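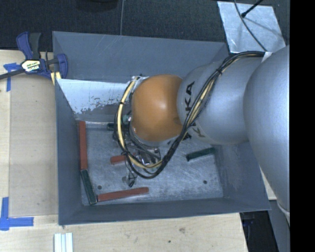 Did the cell at Loten reduce the pickers' workload? The evidence we have doesn't show that it did.

Prisard's claim of 900 picks per shift counts attempts, including those a worker later redid by hand. In May, two of the five pickers were moved to clearing faults, a job with no set breaks and no change in pay (Chávez, interview, 8 October 2020).

Figure 5. Bar-shaped blocks in a metal-floored bin under a KUKA arm.

Whether "relief from repetitive labour" describes those jobs is doubtful.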